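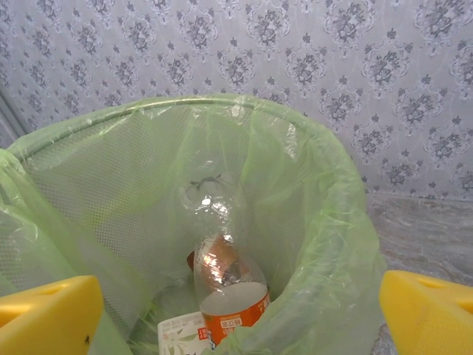

*Mesh wastebasket with green liner, clear bottle inside.*

**October, 16:40. Sick-day log, preschool room, Promdale site**

Absence sheets for the month entered. 111 child-days lost, 64 of them coded respiratory, 23 stomach. The rest have no code. Rosalinda is asking the front desk to get a reason at the time of the call, before the parent hangs up.

Handwashing check repeated with the Vanden gel (UV tracer, same lot as before). Missed areas are still thumbs and the backs of the hands. Fingertips are better than in the September round. The low sink runs slow and the kids leave it early, so timing there is not comparable with the other sink. Keep the two sets separate in the table.

Return rule after vomiting: Hemus room uses 24 h, Montoya room has been using "next morning." These need to match before the numbers can be compared at all. O. Karpenko to write one version, 24 h, and post it in both rooms.

5 families reported a second illness within two weeks of the first. Can't tell from the sheets if these are new infections or the same one dragging on. Added a column for last day of symptoms.

To do:

- tissue restock, both rooms
- relabel tracer bottles, old ink rubs off
- ask Oleksandra if siblings get their own row or share one

Sibling rows left blank for now.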